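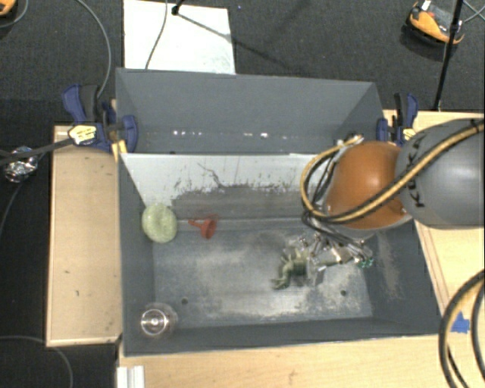 Chapter 4
Wear, Scratches, and Surface Damage

Most things do not break all at once. A stair tread gets lower in the middle, a door handle loses its plating, and a storage bin turns cloudy where goods slide across it. Each of these is a case of wear, the gradual loss or movement of material at a surface in contact with something else. Chapter 3 dealt with friction as a force. This chapter deals with what friction leaves behind.

Wear costs money in ways that are easy to miss. When a shaft snaps, the machine stops and the repair goes into the maintenance log. When the same shaft loses a few hundredths of a millimeter from its diameter, the machine keeps running, but it runs hotter and louder and uses more power. At the Hiddale grain terminal, one conveyor line was kept in service for 9 years on its original rollers. By the end, the motor was drawing far more current than the replacement line needed to move the same load.

Four kinds of wear are covered in this chapter.

Abrasive wear happens when a hard particle or a rough hard surface cuts into a softer one. Sand under a shoe on a wood floor is a common case. The marks usually run in the direction of travel.

Adhesive wear happens when two surfaces stick together at small high points and then pull apart, so that material passes from one to the other. It is common between similar metals with too little oil between them.

Fatigue wear comes from repeated loading. Cracks form just below the surface, grow, and join, and a flake comes loose. Gear teeth and ball bearings often fail this way.

Corrosive wear combines rubbing with chemical attack. Rubbing removes the thin film that protects the metal, and the fresh metal underneath reacts again.

In practice these kinds overlap. Paint on a steel chute may be scratched first by grit, then lift along the scratch as moisture gets under it, and finally come away in flakes. The edge of such a patch is usually ragged and tends to move outward over time. Section 4.5 follows this process on a coated steel panel tested at the Betari works, where samples were checked after 130 hours and again after 250 hours.

Hardness matters throughout the chapter, but a harder surface does not always last longer. A very hard coating on a soft base can crack when the base bends under it. Rubber linings, which are soft, hold up well in pipes that carry wet gravel, since the rubber gives way and springs back when it is struck.

Before you begin, review the following from earlier chapters: normal force and contact area (2.3), the coefficient of friction (3.1), and the Drarnetti hardness table in Appendix B.

Key terms: wear, wear rate, abrasion, adhesion, fatigue, pitting, coating, debris

4.1 Measuring Wear

The simplest way to measure wear is to weigh a part before and after use. The loss in mass, divided by the distance the surfaces have slid against each other, gives one form of wear rate. The part must be cleaned and dried before each weighing, as trapped oil or dust can hide a small loss.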